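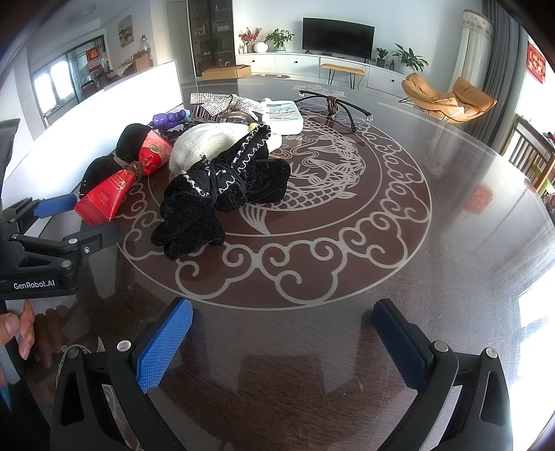 Reviews / Data collection tools

Hand-held gripper for recording demonstrations: six weeks in ordinary homes

July 23, 2019

Our group at Folent teaches a learning system to tidy tables. For this we need many examples made by people, in real homes, with real mess. Until spring we recorded everything by remote control of an arm in our lab, and it was slow work. In a good afternoon we had 46 usable examples, and all of them on the same gray bench. So we changed to hand-held grippers, where the person holds the tool and does the task with it, and a camera on the tool records what happens between the fingers. I have used the pair long enough now to write what I think.

Build and grip

The fingers are black plastic with textured blue pads, and small round bolts hold the housings. I was afraid the plastic would bend after some time, but in our pair it has not. The pads are the best part. They hold fabric very well, also velvet, which slips out of many grippers I tried before. Smooth bottles are also fine if you come from the side. Thin things lying flat are the weak point. A pair of glasses with open arms can be lifted by one arm, but you must practice it, and on a glass table there is nothing to push against. For cards and paper I gave up.

Working with two

Most of our tasks use both hands, one gripper in each. It takes some days to feel natural. The most common mistake of new people is that they bring both grippers to the same object from the same side, and then one tool covers the view of the other. We now tell them to keep the second one waiting at the left or right until it has something to do. Those recordings are much cleaner.

The handle is comfortable for me, but I have medium hands. A colleague with small hands had to change her hold often, and you notice it in her recordings as a small shake before closing. I would like a handle in two sizes.

What the camera gets

The view is wide. You get the fingers, the table, and a large part of the room behind. For training I like this, because our system has to learn that a television and a flower vase are not part of the job. For privacy you must be careful. We ask every family before we start what may be visible, and we walk through the room with them.

Reflections are a real difficulty. On a round table with a glossy glass top, the red things in the room appear again on the surface, and under the glass there can be a pattern as well, for example a big carp with clouds around it. Our first model, trained only on the lab bench, tried to pick up a reflection. After we added 73 examples from shiny tables it stopped doing this in our tests. I do not blame the tool for this - any camera would see the same - but the makers could offer a filter.

Choosing objects

The manual says nothing about which objects to use, and I think this is a pity. My advice is to mix them in one heap, as people really do at home: something soft, a bottle on its side, a gift package, a bumpy plastic toy, a strip of rhinestone ribbon. Leave them touching each other. If you put every object alone with space around, the recording is easy and the system learns very little.

Battery and software

One charge gives 40 minutes in our use. It is short, and I recommend a spare. We moved the files with the Plakden exporter, which works but is not pretty. Twice it lost the time match between left and right, and we had to throw away the session. An update is promised for August.

Compared with the Kirui glove

We also borrowed the Kirui glove. It is lighter and faster to learn, but a glove has five fingers and our Vadberg arm has two, so a lot is lost when you convert. With the hand-held gripper, the person has the same limits as the robot.

Good: pads, view, strong housing, quick to set up in a home.
Less good: battery, one handle size, thin flat objects, export software.

Score: 4 of 5. I will buy a second pair when the handle question is solved.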